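The Long Table at Eltum

In the village of Eltum the evening meal begins when the soup is on the table, and the soup is on the table when the bread is cut. I learned this order on my first night, because I took a piece of bread too early and an old woman moved the basket away from me. She was not angry. She only waited until everybody had a chair.

I had come for two days to write about the smoked fish, and I stayed four. The fish is good, but it is the table I remember. Almost every house here has one that is too long for the family. People eat at one end, and at the other end lie the newspapers, the school books, the onions, a radio. When guests come, the things are pushed together a little and the eating part becomes longer. In this way a table is never laid and never cleared. It only changes its proportion.
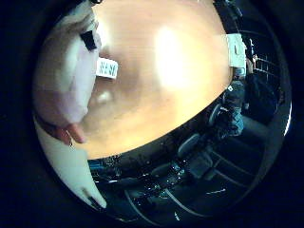 The long tables have a simple history. Eltum had 1,332 people when the fish house was working, and in November, when the boats came back, each family fed the crew it had sent out. A crew was hungry and did not want to eat in turns. So the carpenters made tables to the length of the room, and in some houses the table was built inside and could not leave by the door any more. It was sold together with the house. I saw one such contract, and the table has its own line in it, between the stove and the well.

Today the village has 379 people and there are no crews. The young ones take the bus to Fostska, where there is work in the offices and in the Vavex furniture store, which sells round tables for two. I asked in many kitchens if anybody wanted a smaller table. Most answered with the same look which I got for the bread.

The food itself is plain. There is a soup of potatoes, dill and fish heads, which are taken out before it is served. There is a dark bread, sour, with a hard crust. Then comes the fish, cold, with grated horseradish and boiled eggs. It is smoked over alder for one night and must rest one day more, and the cooks of Eltum are very strict about the resting. Fish that is eaten warm from the smoke is called "stolen fish", and children love it.

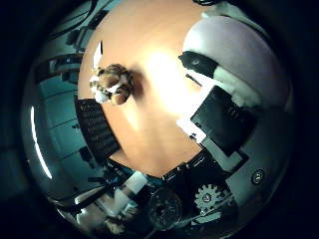 A tabletop in warm light, with a small patterned thing left lying on it.

There is one restaurant, the Thân, opened by a family who came here from far away and kept their own name for it on the door. In the first winter they had small tables and few guests. In the second they pushed the tables into one row, and the room was full. They serve the local smoked fish in a clear broth with rice noodles, lime and a lot of green onion. I must say it was the best thing I ate in the whole trip, and I said so only inside the restaurant.

You sit there where there is a place, next to a person you don't know, and the dishes travel from hand to hand. If you want the salt you must talk. For a shy person this is hard work - I am a shy person - but after the broth it became easier. My neighbor explained to me how to repair a net, with a napkin and two forks, and I understood maybe half.

On the last evening I was invited again to the house of the old woman. The chairs were filled slowly. Somebody moved the radio, somebody moved the onions. I kept my hands on my knees and looked at the bread. When the last chair was taken she cut it, and she passed the basket first to me.

How to go: the bus from Fostska runs in the morning and in the late afternoon. The Thân is closed on Mondays. Smoked fish is sold from the houses - look for a blue cloth on the gate, and bring your own paper to wrap it.

April 2021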